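**From the software bench: teaching the replay tool to tell time**

It's been a long, busy stretch since I last wrote one of these, and I promised several of you (you know who you are, and you've been very patient) that I'd finally explain what happened to the replay tool, why it was gone from the shared drive for most of the fall, and why the new one asks you so many questions when you open it. So get yourself something warm to drink, because I'm going to take the scenic route.

For those who joined us after February, the replay tool is the little program we call Fustley. You give it a recording from the hand-held grippers, and it plays back the wrist video, the finger opening and the estimated path of the hand, all on one timeline. Gemechu Tefera wrote the first version over a long weekend and it was only ever meant to last until we had something better. We all know how that goes! It lasted and lasted, and people built whole habits around it, and by summer the labeling, the calibration checks and half of the training pipeline were leaning on it in one way or another.

The trouble was time. Every stream in a recording carries its own clock. The video has one, the finger encoder has another, and the motion sensor in the handle has a third that drifts a bit when it warms up. The old Fustley lined up the first sample of each stream and hoped for the best. On a short clip you'd never notice. On a longer one, you'd see the fingers touch a thing in the video while the plot underneath still had them happily open, and if you were new you'd assume you were reading the plot wrong. I certainly did, for weeks, and I was too embarrassed to ask.

Védís Grímsdóttir was the one who sat down and measured it. She took 37 recordings from different sessions and marked by hand the moment of first contact in the video and the moment the encoder stopped closing. The worst of them were 200 milliseconds apart. If you're training a policy to copy what a hand does, that is a very long time indeed. The model sees a toy sitting safely between two fingers and is told the correct thing to do is keep opening, and then we all stand around wondering why it hesitates.

So we took Fustley down and rebuilt the middle of it. I'll try to keep this part friendly.

The new version doesn't trust any first sample. It looks for events that show up in more than one stream, such as a quick shake of the handle, which you can see in the picture motion and also feel in the motion sensor, and it fits one offset and one drift rate per stream from those. Then it resamples everything onto the video clock. If it can't find enough shared events, it says so in orange at the top of the window and asks you to mark two by hand. Those are the questions you've been grumbling about. Please answer them! Clicking "skip" saves the recording with a flag on it, and the training loader (we call that one Celateo) will leave flagged recordings out without a word of complaint. Two people have already lost an afternoon of work that way, and I was one of them.

The second big change is for two-handed recordings. Before, each gripper was its own file with its own timeline, and pairing them up was a matter of matching file names and crossing your fingers. Now a pair opens together and shares a clock, and you can scrub both hands at once. There's also a small plot of the distance between the two grippers, which has turned out to be lovely for spotting bad tracking, as two hands that suddenly leap apart by the width of a room have usually done no such thing. Ásdís Brynjólfsdóttir added a key (it's the letter B) that jumps to the next spot where both hands are holding something. I use it constantly.

Third, and smallest, the finger opening is now shown as a fraction of full travel, with 100 meaning wide open. It used to be raw encoder counts, which differ from one gripper to the next. If you have old scripts that compare against counts, they'll need a little care, and there's a converter in the tools folder under "legacy."

We've been trying all this on the soft toy recordings, and I've grown very fond of those. Plush is a wonderful nuisance for perception software. A hard block has one width, and when the fingers meet it they stop, so contact is easy to find. A plush toy gives, and keeps giving, and the encoder curve eases down a gentle slope with no corner in it anywhere. Our old contact detector looked for a corner. On plush it would pick a moment more or less out of a hat. The new one looks at the slope of the closing speed along with how the patch of image between the fingers changes, and it reports a span with a beginning and an end, so that you can choose which edge you care about.

The two-handed ones are harder again, with so much fur and felt in view that the segmenter likes to run neighboring toys together into one large cheerful lump.
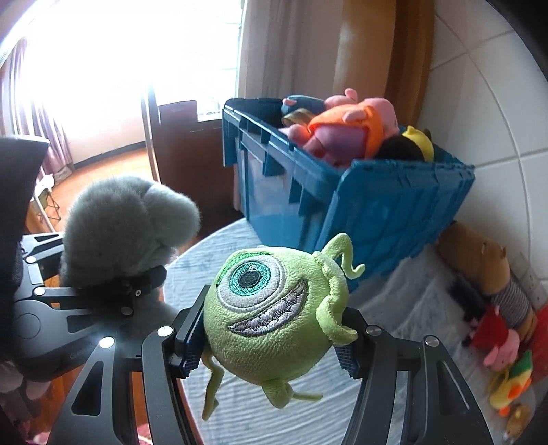

Signe Kirkegaard wrote back after reading a draft of this and wanted it said that the contact span is still far too generous at the release end, and that anyone training on put-down motions should use the early edge for now and not trust the late one at all. She'd also like the span stored with a confidence value, so that Celateo could weigh the doubtful ones down and keep them in the batch. She's right on both counts, and the second is already on the list. I had rather hoped to slip past the release problem until next time, but there you are.

The reason it's hard, if you're curious, is that fabric tends to cling to the grip pads for a moment as the fingers open. The encoder says we've let go, the image says we haven't, and each has a fair case. Nusrat Gamage is trying a small model that looks only at the pads and ignores the rest of the view. It's early, and she has asked me not to make promises on her behalf, so I won't.

A few practical notes before I let you go:

- The new Fustley needs a fresh settings file. Your old one will open without an error and then put every plot in the wrong place.
- Please shake the handle at the start **and** at the end of each recording. One shake gives us an offset, and we need the second to fit the drift.
- Recordings older than 14 days are being converted overnight in batches. If yours looks half done, leave it until the next morning.
- The Buckley machine is reserved for those conversions in the evenings, so daytime is your best bet for training runs.

If you find something odd, send me the recording name and the time on the scrub bar, and tell me what you expected to see there. A screenshot is nice too, but the name and time are what I need to open it at my own desk. I'll write again once the confidence values are in.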